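Leave the community noticeboard alone

The Bururley library took its noticeboard down in February. I only noticed because I'd walked over with a flyer for a lost cat (not mine, my neighbour Toshiko Hayashi's) and there was a blank patch of wall and a little sign with a web address on it.

I went home and looked. The online board had 207 listings, sorted by category, and you needed an account to add one. I made the account. I chose a password with a symbol in it. I uploaded the cat. Then I printed ten more flyers and taped them to power poles, same as my mum would have done.

Look, I get it. The old board was a mess, with guitar lessons pinned over yoga over somebody's caravan, and half of it was out of date. Kiyoshi Kobori, who sits on council and is a perfectly nice bloke, told me the new site had 2,348 visits in its first few months and asked me how many people had ever looked at the cork. Fair enough, mate, I've got no idea. But I looked at it every single time I returned a book, and I never went in there meaning to!

That's the bit I miss. I found my bike mechanic on that board, and a bloke in Brarkgate giving away a whole lemon tree if you'd dig it out yourself. I'd never have typed "lemon tree" into anything.

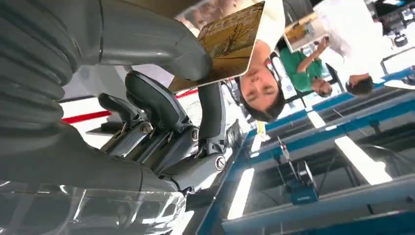
So would a cork board really cost the council much to keep going? A few hours a month of somebody's time to pull down the old notices, plus a box of pins now and then.

I'd even live with rules. Date your notice, keep it to half a page, gone after six weeks. Brayan Chávez at the bakery has run his own board that way for years, beside the drinks fridge, and it's the best read in town (the colour of some of those garage sale posters, my goodness). He's had to turn people away since the library one went, and he's got scones to bake.

Keep the website too, by all means. My sister uses it and reckons it's great for finding a tutor. Just put the cork back up next to the returns chute where it was. I've still got four cat flyers in the glovebox.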